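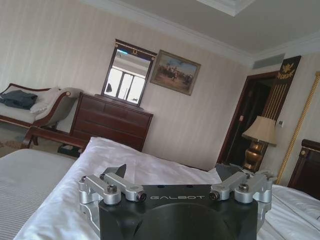
Figure 3. Gripper above a bed with white linen.

4.2 Abrasion of the sampled grains

The grains in our second series come from a dry basin near Cendham, where the wind has carried basalt sand over the same flat rock for a very long time. We wanted to know if this slow rubbing can release hydrogen in the way that Portela and Delacroix proposed for the dust of Mars. The grains were sealed in glass tubes with carbon dioxide at low pressure and turned for 159 hours. Pressure on the grains is difficult to control by hand, and for later handling we consider two-sided linkages with pivots, of the kind seen in Figure 3 on both sides of the black housing. In the present series all grains were still moved with tweezers, and this has surely added some error to the smallest fraction.

After turning, the gas was drawn from each tube and measured by Guimarães at the Teixeira laboratory. Eight tubes gave a clear hydrogen signal. The signal was stronger for the grains with fresh broken faces and weaker for those which were already round at the start. We did not find a simple relation with the total mass of sand, although we expected one. It is possible that the fine powder sticks to the glass and takes no more part in the rubbing.

The number of turns also has an effect. Between 2,000 and 3,000 turns the signal rises slowly, and after this it stays almost flat. Damasceno and Liao reported a similar flat part for olivine, but their tubes contained a little water vapour, so the two results should be compared with care. Our tubes were dried in July and opened only once, on 06/12/2018, when one of the seals was replaced. The tube concerned is left out of the averages given in the next section.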